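Section 6: Sending an incident report from a laptop

Memcombe is the reporting system used by the Wunstead neighborhood watch. The vendor says a report takes two minutes. Allow nine for your first one. 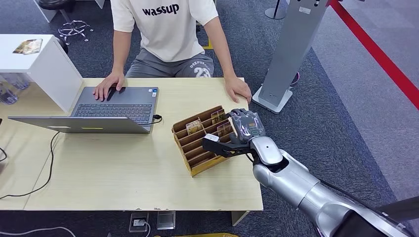
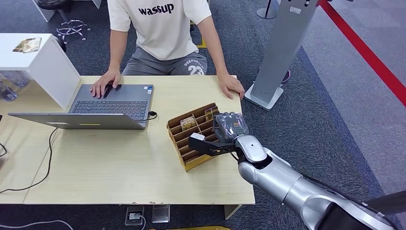 Both: an open laptop on the table, one hand resting on it.

1. If anyone is in danger, call the police first. Memcombe alerts are read by whoever is on the list that night, which may be no one.

2. Sign in and choose New Report. Skip "Quick Alert" – it sends your text to every member before you can check it.

3. Enter the street and the time you saw the incident. The form fills in the current time by default, and it is usually wrong.

4. Write what you saw and heard. Leave out what a neighbor told you, or put it under Secondhand.

5. Attach photos if you have them. The limit is supposed to be 50 MB, but large files have failed without a warning. Check that each one shows a green mark.

6. Press Submit and copy the report number.

CAUTION: Do not name a suspect in the title. Titles are visible to all members, including the person you may be naming.

NOTE: The "threat score" beside each report is calculated by Memcombe. We asked in July how it works and got a brochure. Ignore it.

A Memcombe report is not a police report. To file one, see Section 9.

Checked by Izzati Sembiring, Oct 24, 2023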